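Open day at the Poltstead waterworks

Posted 31/01/2026

Poltstead waterworks opens to the public once a year, and I had meant to go for the last three. This time I booked early and got a place on the second tour of the morning. The tour is free but you need a ticket, and they check it at the gate against a printed list.

Getting there is simple enough if you come by bus. The 46 stops at the bottom of the lane and it is a ten-minute walk uphill from there, on a pavement for most of the way. Drivers were sent to the lower field, where the ground was soft. I saw one van being pushed out when I arrived.

We were given a hard hat and a yellow waistcoat each and asked to leave bags in the porch of the old engine house. Our guide was Aurelia Wyss. She spoke clearly and waited for the people at the back to catch up before she began at each stop, and that made a difference near the pumps.

The tour follows the water. It starts at the intake, a concrete channel with a row of steel bars across it to hold back branches and weed. A rake on a chain comes up every so often and drops what it has collected into a skip. From there the water goes under the road to the settling tanks, which you look down on from a walkway with an open grid floor. I am not good with heights and kept to the middle. The tanks were very still. One had been drained for cleaning, so we could see the slope of the floor and the channel where the sludge is drawn off.

Next were the sand filters. The older ones were built with the original works and are housed in a long brick shed with a glazed roof. Each bed is a metre deep, with gravel under the sand, and they are washed by forcing air and then water up through them from below. We were lucky with the timing, as one was being washed while we stood there. The surface boiled up brown and after a few minutes ran clear over the sill. It was the best part of the morning and most of the group would have stayed longer.

After the filters came the control room, seen through a window only. There were two people on duty and a wall map of the district with the mains marked in different colours. The works supplies Poltstead itself and the villages as far as Kistutgate, where there is a covered reservoir on the hill. The longest single main is the one to Kistutgate, and it loses a fair amount through leaks in the older section. A new length is due to be laid in July.

The tour broke for tea at this point. It was served in the hall next door, and we had half an hour to sit down.
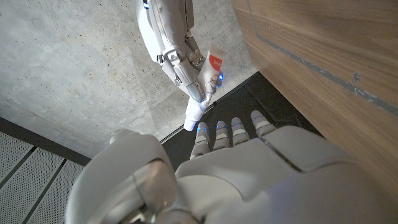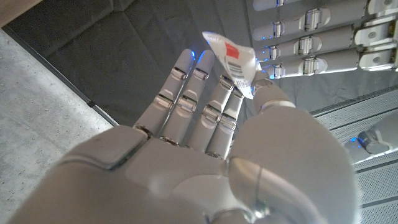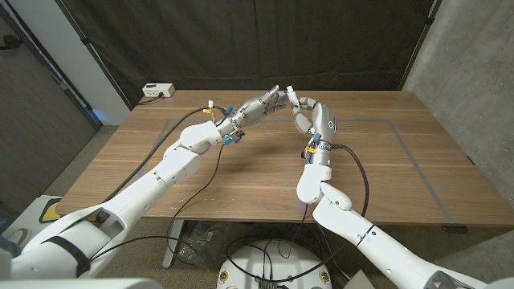

Tea was a pound and the cheese scones had gone by the time our group came through. On the matter of the taste of the water, which is what most people at my table wanted to talk about, Raluca Jitaru was firm: it has been harder since they brought the second borehole in, and you can see it in any kettle in the town. She had lived on both sides of the river and said the difference used to be plain between one side and the other, and now it was the same everywhere. Someone else thought it was only the chlorine and that a jug left in the fridge overnight would cure it. Aurelia Wyss was asked about this later on and said the borehole water is harder than the river water, and the mix changes with the season, with more borehole in a dry summer.

The second half was shorter. We went down to the engine house, where the steam pump is kept. It has not run on steam since the electric pumps were put in, but it is turned slowly by a motor on open days. The maker's plate says Prantl and gives the engine number as 1403. The beam is painted dark green and the brass is kept very clean. There is a gallery halfway up, reached by an iron stair with 74 steps in all if you go right to the top. I went as far as the gallery. The floor is tiled in black and red and some of the tiles by the door have been replaced with ones that do not quite match.

A case by the wall holds things found in the filters and tanks over the years: clay pipes, a set of keys, several coins and a small bell. Next to it are the old record books with the daily readings in ink. The one left open was for a dry year, and the river level was given twice a day in a very neat hand.

The laboratory was the last stop. They take samples at each stage of treatment and also from taps around the district, including schools and shops. Roughly 3000 samples a year go through it. We were shown a set of trays used to test for bacteria, which are kept warm and then looked at under a lamp. There was a chance to bring a bottle of your own tap water to be tested for hardness. I had not read that part of the ticket, so I had none with me. The man beside me had brought two, one from his kitchen and one from his allotment.

I also asked about lead pipes, as our house is of the age to have them. The answer was that the pipe from the street to the house belongs to the owner, but the works will test the water at the tap and replace its own section if you replace yours. There is a form for this at the front desk and I took one.

A few notes for anyone thinking of going next year. The walkways are cold even on a mild day. Flat shoes are needed for the open grid floors and they do turn people away in heels. Children have to be eight or over for the full tour, though younger ones can go in the hall and the engine house. The only toilets are by the gate. If you want the scones, take the first tour.

Those with more time can carry on along the river path to Grisudska, where the weir is. The path was muddy in places but passable, and there is a bench at the sluice. I ate my sandwiches there and caught the bus back from the bridge.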